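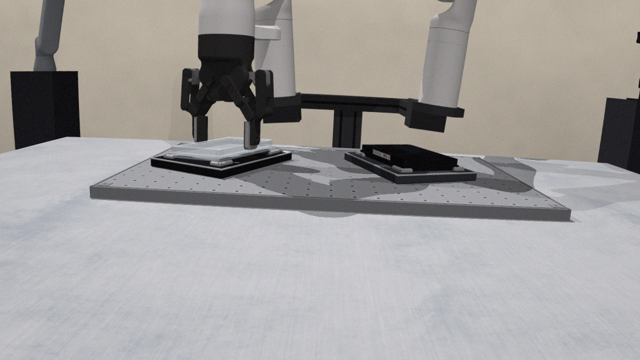
Why does the gripper stop before it lifts the clear plate?
The force limit trips on the right finger and the arm controller drops to hold.

Ticket: Clollside cell, plate transfer
Opened by: Conall Ó Conaill
Status: open, workaround in place

Stalled again at 85% of the close move. 2 faults before lunch, same step both times. Pekora sim build, Scanlon controller profile. Reset clears it, comes back next cycle.

Tried so far:
- re-homed arm one. no change
- slower approach, still trips
- swapped in the February grip offsets, worse

Second arm parked for now, don't jog it while this is open. Wrist view also came up pointed wrong after the last reset, could be the same bad frame transform or seperate. 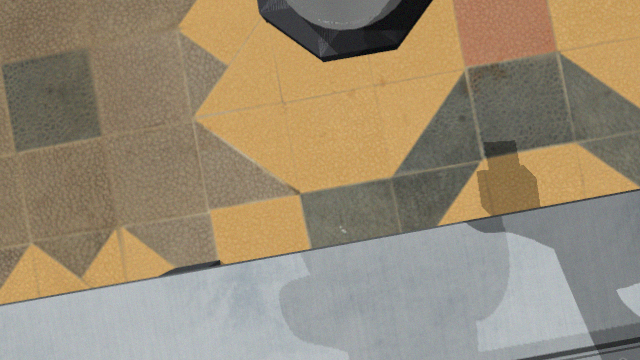
Tiled floor past the gray gripper panel, dark hex object at top.

4 cycles ok with the force limit raised. Not leaving it like that. Log sent to Judama, waiting on thier reply.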